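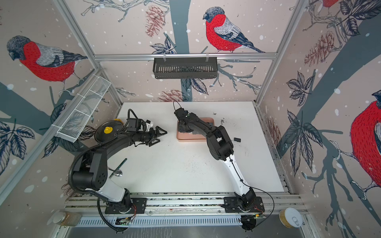

In June I finally had time to compare two sets of fingers for our grippers, and I want to write down my impressions before I forget them. The first set is from Pirovico, the second from Cantero. Both are for a parallel gripper, and both arms run on the same Sidov controller, so I hoped for a fair test.

My plan was simple. With each set I made 30 picks of small blocks from a tray. Cantero finished 24 of them without any help from me, Pirovico only 16. I must say that I expected the opposite, because the Pirovico fingers feel much stiffer in the hand.

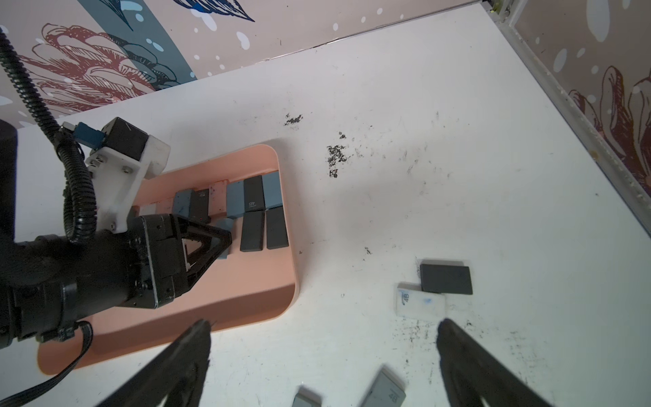

The difficult part is when two blocks stand close together. The finger needs to go between them, and a tip that is a little too thick pushes the neighbor away – then the next pick also fails. Edgardo Rivera advised me to approach more slowly and to close only at the last moment. It helped with both sets, but I did not repeat the whole count after this change.

About the wrist camera I am less sure. When the gripper is low, its own fingers hide a good part of the view. Sumaiya Miah thinks I should tilt the camera more, and she has sent me a drawing of a Brastico bracket that I could copy.

Next I want to let one set work for over 500 cycles and look at the wear on the tips. I will probably start with Cantero.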